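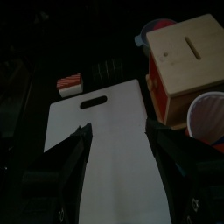

Evora Computer Club – Browsers & Desktop Group

September 1, 2024

Quick one tonight, well, quick for me. Second cup of coffee, the laundry is still going and I want this up before bed.

So I moved my feeds. All of them. Been putting it off since January, when the reader I'd used forever stopped syncing with my phone and I started reading everything on the desktop like it was 2008. Which was fine for a while. Then it stopped fetching anything from sites with a redirect and I'd had it.

The one I went to is called Prullach. Small thing, runs on your own machine, has a sidebar extension for the browser. Malou Kirkegaard brought it up at the club a while back and I wrote the name on my hand and then washed it off, so thanks Malou for telling me again.

Getting the old feeds out. Every reader says it exports OPML. Mine did too, under Settings, then Advanced, then a tiny link at the bottom that looks like a footer. The file came out at 90 feeds. I had no idea I was subscribed to that many. A bunch were dead, one was a bakery.

Importing into Prullach is File, Import, pick the file, wait. First try it sat there with the little spinner and then showed me an empty list. No error or anything. Closed it, opened it, still empty. Turned out one of my folder names had an ampersand in it, and the old reader had written it into the file raw, which you can't do in XML. Opened the file in a text editor, changed "News & Weather" to "News and Weather", saved, imported again. Worked. If yours comes up blank look there first.

Next thing, folders. It keeps them, but only one level deep. I had folders inside folders (don't ask) and the inner ones got dumped into the top level with all thier feeds still in them. So nothing lost, just a long flat list. Spent most of the evening dragging things. You can't select more than one feed and drag the lot, you have to right click and use Move To. Took me way too long to find that.

Read and unread doesn't carry over either. Everything comes in as unread. Mark all as read, move on with your life.

Now the extension. This is the part I like best. It sits in the sidebar and when you're on a page with a feed the icon gets a dot, click the dot and it offers to subscribe. Browsers used to do this on their own and then they took it out, and I am still mad. Works on most blogs. On 3 or so of my regulars it found the comments feed and not the main one – check what you're adding before you hit OK.

It also wants permission to read every page you visit. I don't love that. I get why, it has to look for the feed link, but there's a setting under Permissions to make it run only when clicked, and that's how I have it now. You lose the dot. Fine with me.

Skarphéðinn Ingvarsson uses Drulletti, and we went back and forth on it by email all week. His points: it syncs between machines without any setup, and the search is better. Both true, I tried it for two days. But it keeps everything on their server and the free account refreshes every 8 hours, and I have a couple of forum feeds where that's useless. He says who needs forum posts faster than that. Me, I do. He also said the fonts in Prullach are ugly and ok, yes. You can change them though. Preferences, Reading, and then pick something with actual line spacing.

Keyboard shortcuts, the ones I use: J and K for next and previous, S to star, V opens the original page in a new tab. Shift+A marks the whole folder as read with no confirmation and no undo. I found that out by leaning on the keyboard. There went the forum folder.

Memory use is okay. On the old laptop it's noticeable when it refreshes, the fan spins up and the browser gets sticky for a bit. I set it to refresh every 2 hours in the background and hit the button by hand when I want it sooner. Also turned off the image preloading, that helped more than anything.

Stuff I haven't figured out yet:

– how to make it open links in a background tab without holding a key
– whether the filter rules can match on author, the help page says yes, the menu says no
– podcasts. It downloads them someplace and I can't find where

If you know any of these, comment box is down there. Brynhildur Steinarsdóttir already wrote to say the filters need the newer build, which I dont have becuase the updater says I'm up to date. Will try installing it over the top this week and see if it eats my folders again.

Oh and back up the OPML file once you've got it all sorted. I put mine on the same stick as the bookmarks. Okay, washer's beeping.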